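Can a machine clear the table yet? Not quite, says the engineer trying to make it

Tuesday, November 21, 2023

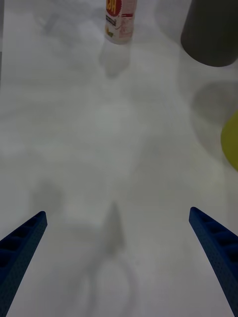 Small objects, slow progress

Sumaiya Seneviratne has spent most of this year trying to get a robot arm to tidy a table. She works at Trarton, a small firm that tests household and shop-floor machines for other companies, and she is careful about what she promises.

"People ask me when they can buy one," she says. "I tell them to keep their dishcloth."

The job sounds simple enough. Someone leaves a bottle and a few other bits on a white table, and the arm has to pick them up one at a time and put them where they belong. The two fingers open, move in, close and lift. A person does it while talking on the phone.

Seneviratne says a bottle standing upright in the open is now the easy part. "If there's space either side, I'd expect the arm to get it. Put the same bottle against a wall, or lay it on its side, and I wouldn't bet my lunch on it."

Round things are harder. They roll when one finger touches before the other, and the arm then closes on nothing. Wide, smooth containers give trouble too if the fingers come in at a poor angle. "You or I would feel it slipping and squeeze a bit more," she says. "The arm has a camera close to the fingers, and that helps a lot, but seeing a thing slip is slower than feeling it."

In the last full set of trials the team ran 174 attempts at clearing a table. In 49 of them a person had to step in. Seneviratne thinks that is decent for a test room and hopeless for a kitchen.

"Nobody wants to get up off the sofa that often," she says.

Shelves before sinks

Her colleague Patricio Toledo looks after the shop-floor side of the work and is more hopeful. Shops have wide aisles, good lights and the same goods in the same place each morning. He would start with putting returned items back on the shelf, a chore that staff at the end of a shift tend to leave.

"A house is the worst place to begin," he says. "Every drawer is different. A shop at least tries to be tidy."

Speed is the sticking point. The arm can take up to 20 seconds over one item, most of it spent lining up. Toledo has done shelf work himself and says a manager would lose patience within the hour. He would run the machine at night, when the aisles are clear – though he accepts that somebody would still need to be in the building.

Both of them are wary of short films that show robots cooking or folding shirts. Seneviratne says she always wants to know how many tries came before the good one, and whether a person was steering.

"I don't mind a person steering," she says. "We do it here, it's how we teach the arm. Just say so."

Asked what she would trust it with at home today, she thinks for a while. Plastic cups, she says, on a bare table, with the cat shut in another room. Glasses she would still carry herself.

The next trials begin in the new year and will add cloths and cutlery. Toledo is expecting the forks to be a nuisance.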